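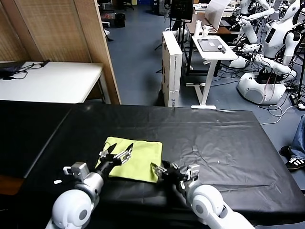 Folding is the part everyone thinks they can already do, according to Haf Trevor, and then they do ten cloths and no two are the same size. Fair enough. So we train you, paid, first shift onwards.

FOLDERS AND PACKERS WANTED, SALTCOMBE CLOTH SERVICE
Part time, starts September, 4 places

Quick version as I'm writing this between deliveries. We supply cleaning cloths, towels and table linen to cafes, guest houses and a couple of dentists. Cloths go out, come back, get washed, get folded, go out again. The washing side is covered. Folding is where we're short, and it's got worse since Andberg Guest House doubled its order.

What you'd be doing

Mostly small squares like the yellow-green one. Lay it flat, halve it, halve it again, smooth the edges down, next. Then stacks, then bands, then crates. A good folder gets through 1000 small cloths in a shift. You won't at first, don't worry about it.

Some table linen too. Bigger pieces, two people, one at each end. Slower work and nicer to chat over.

Checking as you go. Stains, holes, frayed hems go in the reject bin. If you're not sure, reject it. Wrong color in a stack is the complaint we get most, so keep an eye on that (yellow-green for kitchens, blue for washrooms, white for everything at the dentists).

Tables get a black plastic sheet over them for cloth work. Wipe it down start and end of shift, pull it straight if it's creeping. Yes it wrinkles. Pull it straight again.

Hours and pay

Morning shift 7 to 11, afternoon shift 12 to 4. Pick one, or mix if you ask me early enough. Three shifts a week minimum, more if you want them up to Christmas. Pay is the same rate as the packing team from day one, and there is a $300 bonus if you're still with us at the end of the winter. Training shifts count as normal shifts.

Who suits this

People who like keeping their hands busy. No experience needed. You'll be on your feet most of the time, so decent shoes. Stools are there if you need one, just say, same goes for table height. Able to lift a packed crate or ask for help with it. On time. Thats most of it.

Radio is on. Whoever opens up chooses the station, usually Prys Prosser, so be warned that it's a lot of country.

Not for you if you're sensitive to detergent or fabric lint. We can do gloves and masks but can't get rid of it altogether.

Where

Back of the Damitz building, side door, ring twice. Bus stops right outside, parking is bad after 8. Bike rack by the loading bay.

How to apply

No resume needed. Send a few lines to Branwen Nicholas at the Saltcombe office, or drop a note in at the side door before 4. Tell us:

Your name and a phone number you pick up
Mornings or afternoons
When you could start
Any linen, laundry, retail or kitchen work, if you've done some

We'll ask you in for half an hour. You'll fold a few cloths, see the tables, meet whoever is on shift, ask what you like. Bring ID if you want to be put straight onto the rota.

Under 18s, sorry, not this time, insurance. Students fine, we work round classes as long as you tell us before the rota goes up.

Also need one driver for the Dankwa run, early mornings, clean license. Seperate pay, ask for Ieuan Prosser about that one and not me.

We fill places as people come in, so once all the folding spots are taken the ad comes down. If it's still up, we're still looking.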